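Ludar is looking for a company secretary to work from our Geelong office, starting in July. The position is permanent and full time, and reports to the chair, Barry Hartley.

## About the company

Ludar makes brake and steering parts for trucks and buses. We employ 80 people at two sites. Last year we bought Machala, a smaller supplier of trailer fittings, and its founding family now holds a seat on our board. The two companies still keep separate registers, board papers and delegations of authority. Bringing these together will be your main task in the first year.

## What you will do

- Prepare agendas, papers and minutes for 8 board meetings a year
- Keep the share register and lodge returns on time
- Advise directors on conflicts of interest, particularly on contracts between Ludar and Machala
- Organise the annual general meeting
- Review executive pay disclosures with the finance manager
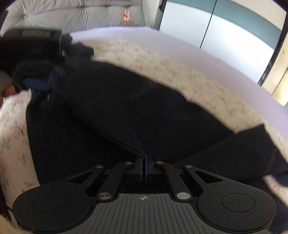 You will also be the first point of contact for shareholders. Most are current or former employees with small holdings, and they ring with ordinary questions about dividends and transfers. Expect around 30 calls in the month before the annual meeting and very few at other times.

## What we need from you

You should have a governance or law qualification and have worked directly with a board. Experience in manufacturing is useful but we don't require it. You need to be able to tell a senior person that a decision hasn't been properly authorised, and put it in writing.

Some travel to the Machala site is involved. A pool car is available.

## How to apply

Send a résumé and a covering letter of no more than two pages to Sobia Minhas, People and Payroll. Shortlisted applicants will meet Sobia and Barry first, then two other directors. We will ask for referees only at the second stage.

Posted 27 May 2019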